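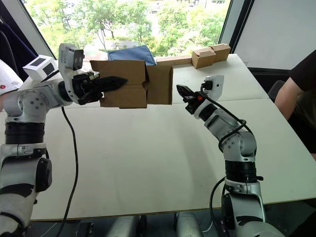 Posted by oiling_lai in Shop Rules and Good Practice, April, 7:40 pm

Hi all, and sorry in advance for the length! I've been asked to tidy up our bench rules for the two-arm table, and I'd love some opinions before I print the thing and everyone is stuck with it. Our old sheet came from Tedero and it's mostly about cables and chairs. My draft so far:

- Cables clipped along the arm, with enough slack for full reach and no loops hanging over the table edge.
- Chairs stay back from the table while the arms are powered.
- Fingertips get checked for wear every 100 cycles and written in the log.
- Speed held at 30 percent whenever a person is seated beside the table.

What have I missed?

yawen_c replied:

Lovely start, Oi-ling. I'd go harder on the cables, though. A cable that runs down the front of the table will find a knee or a chair arm sooner or later, and I've untangled enough of them to be grumpy about it. Send them out the back if you possibly can.

Lok-yiu T. replied:

I'm going to disagree a little, Ya-wen. On ours the back route put a sharp bend right at the plug, and we went through 2 leads before we moved them forward again. I'd rather see a rule about bend and slack, and let each bench sort out the route.

Also, 100 cycles is awfully keen for plain cardboard. We check at 216, which is one full shift for us, and it's been fine.

hiutung_yen replied:

I'm with Oi-ling on the shorter interval, I'm afraid. Scuffs are easy to ignore when you see them every day. I'd add a line saying what counts as worn, or you'll get five different answers from five very nice people.
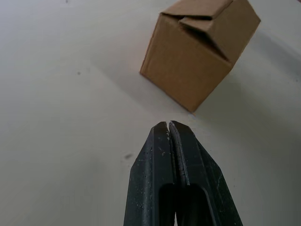
Fingertips and carton, wrist camera view.

Lok-yiu T. replied:

Okay, fair enough on defining it. I'd still leave light scratches on the face alone and only swap when the tip edge is rounded.

oiling_lai replied:

Thank you, everybody! I'll write the cable rule around bend and slack, and keep 100 for now until we've got a decent log to argue over. Ya-wen, I'll bring muffins as an apology.

Recent threads
Marking the reach zone on a shared table
Who signs the log at Distton?
Clastier mounts: how tight is tight?

Contact the moderators | Copyright Ko Bench Forum | Back to top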